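Print this page | E-mail this article
Last updated: 30 Jan 2025

Sorting the spoons: a talk with the Tomitz bench team

Caught the lead researcher on the Tomitz project between two runs. Coffee in one hand, laptop balanced on the other arm. We had maybe half an hour. Got less.

The project is a joint thing between the Trandberg lab and Hesico, the firm that pays for the bench time. The question is simple enough. If you teach a two-armed robot by having a person drive it through a chore, does it matter how messy the person is?

"Everybody cleans their data," she said. "Throw out the fumbles, keep the nice ones. We did that for a year. Then we left the fumbles in and the thing got better at recovering. Annoying, because of the year."

The method, as far as I could get it down: operators record 200 demonstrations of a task. One policy is trained on the clean ones only, the other on the whole pile, with the slips tagged by hand. Same training time for both. Then both get tested from starting layouts neither has seen.

Her chore of choice is cutlery. Why cutlery? "Thin, shiny, lies flat. A fork is a horrible object for a gripper. And people know what done looks like."

The tagging is the slow part. Roughly 17 seconds of operator time per slip, she says, and they argue over what counts. Is a regrasp a slip? They decided yes. Then no. Now yes again, if the jaws close on nothing first.

She credits an older paper from the Çınar group for the idea, though that one used blocks and a single arm. "Blocks forgive you. You can be off by a lot and still pick up a block."
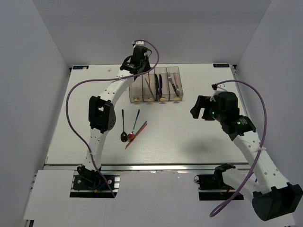

"Chopsticks are the worst," she went on. "You go for one and the other one rolls. The clean policy just stops there, it has never seen that. The messy one backs off and has another go. Doesn't always get it. But it tries."

And the weak spots? She had a list ready. Only two operators so far, both of them good. Lighting never changes. Nobody has tried it with a bigger organizer or wet forks. A reviewer asked whether the gain is just from having more data - fair question, she said, and the matched-size run is in the queue for later this year.

I asked if Hesico wants a product out of it. Shrug. "They want to know how much demonstration time they can stop throwing away. Thats a real number for them."

Then somebody called her back to the bench.

Related items
- Çınar group: block stacking with one arm, revisited
- Trandberg opens second robot bench
- What counts as a slip? Notes on tagging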